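Section 4. Setting Up the Tisier Handpiece for a Hair Removal Session
Imimen Clinic Systems, Documentation Group
April

Read this section before the first client of the day. It covers the Tisier handpiece on the Imimen base unit. For the older Gosselin handpiece, go to Section 6.

Before you start

The base unit needs to stand on a level surface with the rear vent clear of walls and curtains. Everyone in the room must wear the eyewear supplied with the unit. Sunglasses are no substitute.

CAUTION: Do not switch on the base unit with the handpiece disconnected. Fault code 621 will appear and the unit will lock until it is restarted with the key.
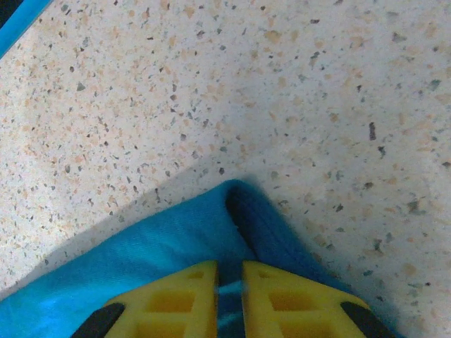

Check the coolant level in the side window. It should sit between the two lines. Top up with distilled water only, and close the cap until it clicks. Tap water leaves scale in the pump and is not covered by the warranty.

4.1 Connecting the handpiece

1. Turn the key to OFF and wait for the fan to stop.
2. Line up the white dot on the plug with the dot on the socket.
3. Push the plug in and turn the collar to the right until it stops.
4. Hang the cable over the support arm. It should not pull on the plug.

Note: A few drops of water at the collar are normal the first time you connect. Wipe them off. If the collar keeps dripping, turn the key to OFF and call service.

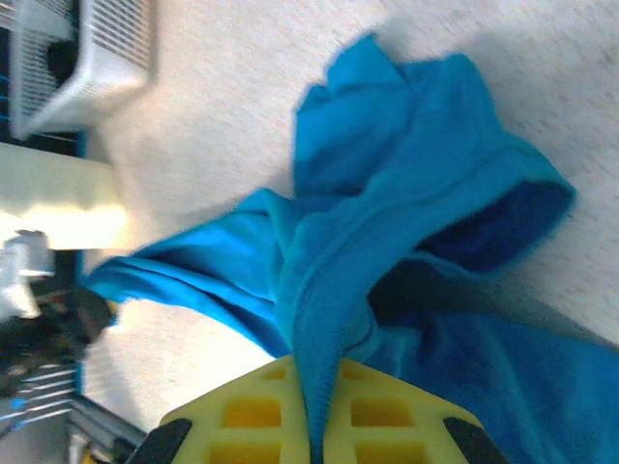
The unit runs a self-test each time it is turned on. Leave the handpiece in its cradle while this happens and keep your foot off the pedal. The screen shows READY when the test is done. If it shows code 74, the cradle switch was not pressed; seat the handpiece again and restart.

4.2 Preparing the client

1. Confirm that the consent form is signed and that the patch test result is on file.
2. Ask about recent sun exposure and any new medication. If you are unsure about an answer, postpone the session.
3. Shave the area and remove all makeup, deodorant and lotion.
4. Apply a thin, even layer of Ikside gel. Keep it away from the eyes.
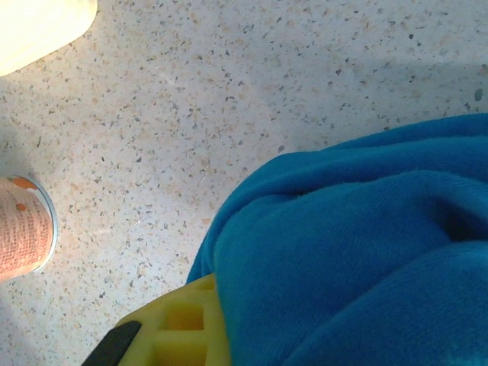
5. Mark off tattoos, moles and permanent makeup with a white pencil. Never treat over them.

4.3 First pulse

1. Select the skin type on the screen. Do not guess; use the chart in Appendix B.
2. Start at the lowest setting listed for that skin type.
3. Place the tip flat against the skin and press the pedal once.
4. Wait five minutes and check the spot. Slight redness is expected. Stop if there is blistering, graying or strong pain.

CAUTION: The tip must be cleaned after more than 64 pulses on one client, and always between clients. Gel that dries on the window can burn the skin.

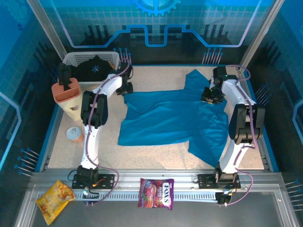 4.4 Shutting down

1. Press STANDBY and return the handpiece to its cradle.
2. Wipe the tip with a lint-free cloth and the cleaner in kit 1123.
3. Let the fan run until it stops by itself, then turn the key to OFF.
4. Remove the key and store it away from the unit.

Write the pulse count from the screen in the treatment log before you turn the key. The session counter resets at shutdown.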